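Otside blue tape, 50 meter roll

I bought this tape in July to mark places on a big table covered with brown paper. Pencil lines were too weak for my eyes.

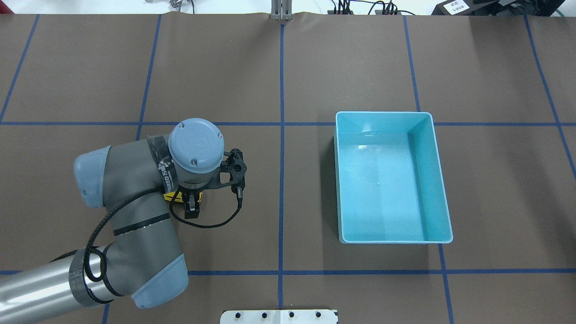 Blue tape on brown paper, with the bin at the right side.

It tears by hand and sticks well at the crossings.

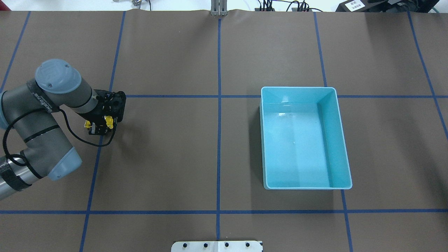

What I like less

The price went up, and the shop Urrego sells it only in pairs. My brother-in-law uses Corura tape for painting doors.

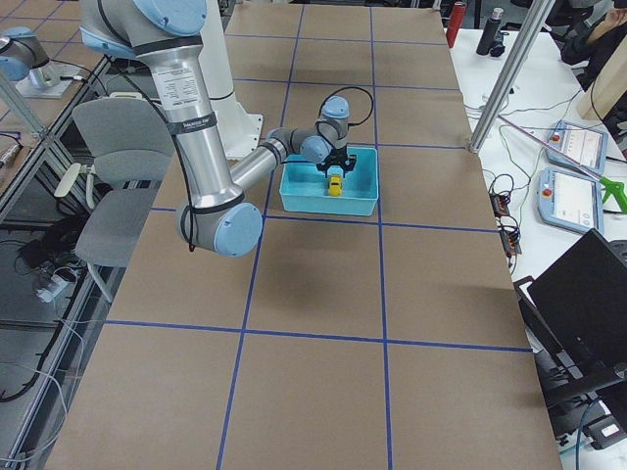
He says it is softer – I find it stretches too much when the line is long. The Otside tape stays straight if you pull slowly.

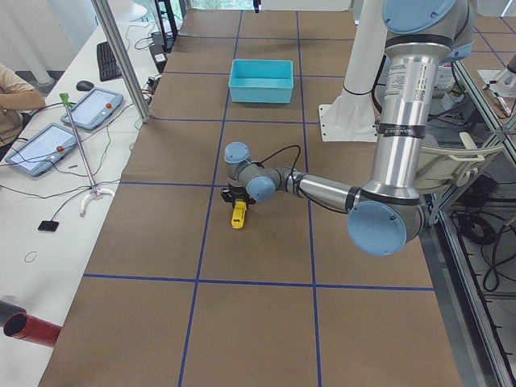 On bare walls I left it 29 days and it came off clean. Four stars from me.

Ulises Villca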